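Truston Shed Robotics is a shared workshop in Dundeck where a bunch of us are building a two-armed household robot in our own time. We started in the back half of a garage, outgrew it inside one winter, and now rent the old joinery on the Truston side of the railway line. There's a roller door, a decent compressor, more extension leads than any building should need and a kettle that lives next to the soldering station.

The robot is called Bucur. The software side of it, including the pretend houses we test it in, is called Druvum. If you've come to this page because you heard one of those two words at a market stall and wondered what on earth we were on about, welcome!

## What we're making

Bucur is meant to do small jobs in an ordinary house. Open a door, pick something up off the floor, carry it to a table, put it down again without launching it across the kitchen. It sounds modest, and then you try getting a machine to let go of a tea towel.

It rolls on a wheeled base and has a chunky body with an arm on each side and a gripper at the end of each arm. We went for two arms very early on and have argued about it ever since. One arm would be half the wiring, half the motors and much less than half the swearing. But so many jobs at home use both hands – holding a jar while you turn the lid, steadying a drawer while you fish about in it – and we wanted to have a proper crack at those.

The second arm went on in July and the shed was very loud that night. It has been a bit behind its brother from the start. The shoulder joint on that side was our third attempt at the design and the first one printed in one piece, and it has a faint click at the top of its travel that we've chased through every bearing in it. We're fairly sure it's the cable guide.

## How the shed works

We're open to members on two evenings a week and most weekends. You get a key fob, a shelf and a tub with your name on it. Membership is $30 a month, which goes on rent, power, filament and replacing the drill bits that walk out in people's pockets. There's no exam to join and you don't need to own a single tool. Some of us work with machines for a living and some of us had never stripped a wire before we turned up. A fair few came for the wood lathe and got talked into holding a torch for somebody under the robot.

You'll find:

- a bench for electronics, with two good irons and one that we really should throw out
- three printers, one of them big enough for a full forearm shell
- the wood lathe, drop saw and bench drill left from the joinery days
- a taped-off patch of concrete where Bucur gets driven
- a couch and a pair of desktop computers with decent graphics cards, where Druvum runs

The couch corner is the most popular spot by a mile, partly because it has the heater.

House rules are short. Glasses on at the saw. Nobody stands inside the tape when the arms are powered. One person holds the stop button and does nothing else, no phone, no biscuit. If you break something, write it on the whiteboard so the next person doesn't find it the hard way. Nobody gets told off for what's on the whiteboard. It's the best document we have.

## Druvum, and why we spend so long in pretend houses

When we began, we did everything on the real arms. We'd write a bit of code, power up, hold our breath, and now and again snap a finger off a gripper. Each finger took an evening to print and clean up, so a bad night on the software side meant a dull week on the workshop side.

So we built Druvum. It's a simulator with our robot modelled in it, link by link and joint by joint, plus a generator that knocks together rooms for it to work in. We can run 1,000 attempts at a job overnight, read the log over breakfast and go to the shed knowing which three ideas deserve a turn on the actual machine. We still snap fingers. We snap a lot fewer of them.

The rooms are made up on the fly from a box of parts: walls, doors, cabinets, racks, floor tiles, timber finishes. The generator picks colours and surfaces more or less at random, so no decorator should ever look at the results. There's sense in it, though. If Bucur only ever trained in a tidy beige lounge room, it would be lost the moment somebody painted a wall. We currently have 196 surface textures in the box, nearly all made by members, and we're always keen for more. A phone photo of your nan's bathroom tiles is a perfectly good donation.

We keep a set of robot's-eye views too, one from the body looking out and others from down near the grippers. The body view is good for working out where things are. The close views are how you find out whether the fingers are lined up or just hopeful. Everybody who joins the software crew spends their first few nights flicking through these, and it's a surprisingly nice way to learn the robot. After a while you can tell a shoulder problem from a wrist problem by the angle everything sits at.

## What we've got running so far

As of 21 September 2019, the real Bucur can drive itself around the taped area, reach to bench height with both arms, and pick up a soft block about 400 times between repairs. That last figure used to be so small we didn't bother writing it down. It can turn a lever handle on our test door. Round knobs still beat it more often than not, and we've got a lovely collection of scuffed knobs to prove it.

In Druvum it gets further, naturally. Nothing in there has backlash unless we put it in, cables never snag, and the batteries don't go flat. We've been adding the nasty stuff back bit by bit. Loose joints went in first, then a slow camera, then a floor that isn't quite level (ours isn't, the joinery had a drain in the middle).

The job we're most excited about at the moment is working from underneath. Reaching down onto a table is well-trodden ground, with plenty of people doing it better than us. Reaching up under a shelf or a bench, with the wrist bent back and the body close in, is something our arms turn out to be rather good at because of how low the shoulders sit. It's awkward to program and great fun to watch.
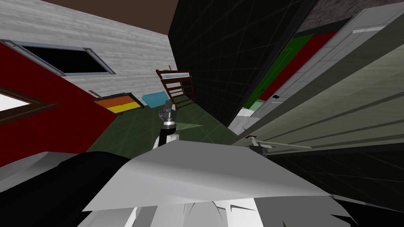
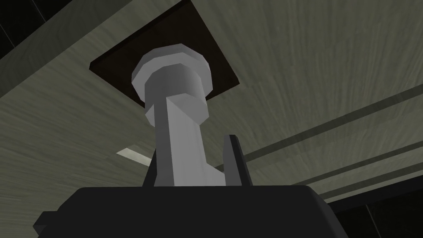
Getting the fingers to agree with each other is where most of our evenings go just now. A gripper coming up from below has very little room to fix a mistake, and if one finger touches early it shoves the whole job sideways before the other one arrives. In the close view of the faceted grey post under the pale timber, there's a finger either side of the shaft and only a small gap on the right, and that sort of margin is what we're writing code for. The flat-sided look of the post is fine by us, as simple shapes keep the overnight runs quick. The wider view, with the green tiled floor and the red wall, is a good sample of the generator's taste in interiors. One of our regular arguments is whether to let it do the doors as well, and you can see from the bright green one which side is winning.

## Come and have a look

You're welcome to drop in on any open evening. Park on the street side, the yard is shared with the upholsterer and they need the gate clear. Come in through the small door, as the roller door sticks when it's cold. Closed shoes, please. Kids are welcome with a grown-up and tend to ask better questions than the rest of us.

If you'd like to help, we're after people for:

- sewing (cable sleeves and a soft cover for the base)
- a second pair of eyes on our wiring diagrams, ideally from somebody fussy
- texture photos of floors, walls and timber, the uglier the better
- anyone who knows bearings and is willing to listen to a click

Schools and clubs can book a morning with us too. We bring out the spare gripper and a box of odd objects, set up one of the Druvum machines, and let everyone drive the pretend robot through a pretend house. It does get bumped into furniture a fair bit. We can do groups of up to a dozen before the couch corner gets silly.

Old hardware is also gratefully accepted – motors, dead printers, office chairs with good castors. Leave it inside the small door with a note saying what it is and whether it worked when you last plugged it in.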